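Tuesday, December 22, 2020

Relative pose between the two grippers, continued.

Picked up where Žydrūnas left off. His question was whether we can get the left-to-right gripper pose from the marker cube alone whenever the two hands are close, and fall back on each gripper's own SLAM track when they are apart. The two tracks share a map, so in principle the relative pose comes for free. In practice they drift against each other and the policy sees hands that are a finger width off from where they were. The cube should pin that down, at least while it is in view.

Setup same as before. Covered table, blinds closed, ceiling lights on. Calibration for both lenses redone this morning with the big board. Old calibration kept in the Goson folder in case we need to compare.

Changed since the last entry:
Marker size in the config was the outer edge of the cube face. It should be the printed black square. Fixed. This explains the constant scale error Brynhildur saw in the distance plot.
Exposure locked on both cameras. Auto exposure was pumping every time the lens swung up toward the lights.
Detector now runs on the raw fisheye picture, and only the corners get undistorted. Undistorting the whole picture first smeared the corners too much out at the sides.

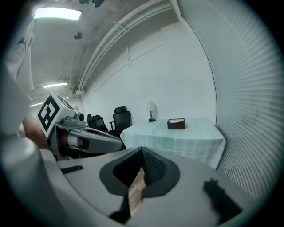

View from one gripper, other gripper with marker cube at left, table behind.

With the grippers held like this the cube is large and well off center. I expected the off-center part to be the problem and spent an hour on it. Corner error does go up toward the side of the picture, but the new calibration takes most of that out. The worse case is the cube turned so that one face is nearly flat on to the lens. Then the pose flips between two solutions from one sample to the next, and the smoothing filter averages them into something that is neither.

Tried two things for the flip:
(a) Keep both solutions and pick the one closer to the SLAM prediction. Works as long as SLAM is not lost. Cheap.
(b) Solve over two cube faces when both are seen. Better, but in many positions we only get one face.

Going with (a), and using (b) when it is available.

Numbers from the long recording: 3,042 samples with the cube detected. Flips made up nearly 41 percent of the bad ones before (a). I have not rerun the full set after the change, only the first 70 seconds, and there I see no flips left. Don't quote that to anyone yet.

Time sync still bothers me. The two cameras are aligned by the QR clock at the start, and I trust it at the start. By the end of a long take the offset has moved by 2 samples. For slow folding motions it doesn't matter. For the handover task it does, as both hands are moving and the cube pose gets paired with the wrong moment of the other track. Brynhildur suggests showing the clock again at the end and stretching linearly between. Will do that before touching the filter.

Also: the Lukberg mount has play in it. I can rock the cube by hand without moving the gripper. Tightened the screws, still some left. Any play there goes straight into the pose, so the cube-to-camera transform from last week is suspect. Need to reprint the mount or glue it.

To do
Rerun full recording with (a)+(b), same seed, write out both versions
QR clock at start and end of every take
New cube mount, then redo cube-to-camera transform
Ask Žydrūnas for the February handover takes, the ones with the raw IMU data
Check whether locked exposure is too dark for the SLAM features near the floor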